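4.2 Rules for the operator at the bedside

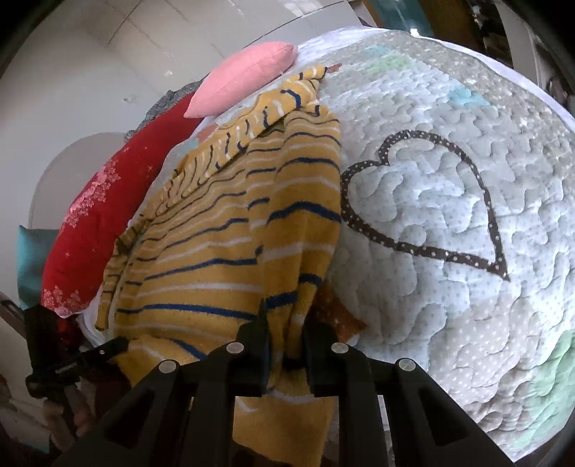

The working rules we ended up with in the Clendia study are less strict than the ones we began with, and we would like to explain how that came about. The first draft, which Hjalti Østergaard wrote in December, ran to 435 lines and tried to say what an operator should do with every kind of cloth in every kind of room. It was a lovely piece of work, and our operators in Groltau could not keep it in their heads for more than a morning. The present version has 13 rules and fits on one sheet — the full text is in Appendix B.

Most of the rules have to do with pace and grip. An operator closes the fingers on a fold of cloth and never on a flat, stretched part, where the tips tend to pick up whatever lies underneath as well. Once the grip is made, the hand stays still for a slow count of two before anything is lifted. If a second item comes up along with the first, the operator sets both down, lets go, and starts a new recording.

Figure 6. Bedding task: the gripper fingers holding a fold of a striped towel that lies bunched on a quilted bed cover, with pillows behind it.

Rule 6 caused the longest discussion among us, and it deserves a few more words. It says that the bed must be left in whatever state the household keeps it, patterned covers, extra pillows and all. Eskil Nordin had argued for plain sheets, which make the edge of a towel much easier to find, and for a while the Jotthorpe recordings were made that way. We came to feel that a standard written for homes ought to put up with what people have in their homes, and so plain bedding is now allowed only for practice runs (see Figure 6 for the sort of background we mean).

Of the 1410 recordings checked against the sheet, those made under the first draft were the hardest to grade, mainly on account of the wording on pauses. We have kept them in the set, marked as such, and we return to them in Section 5.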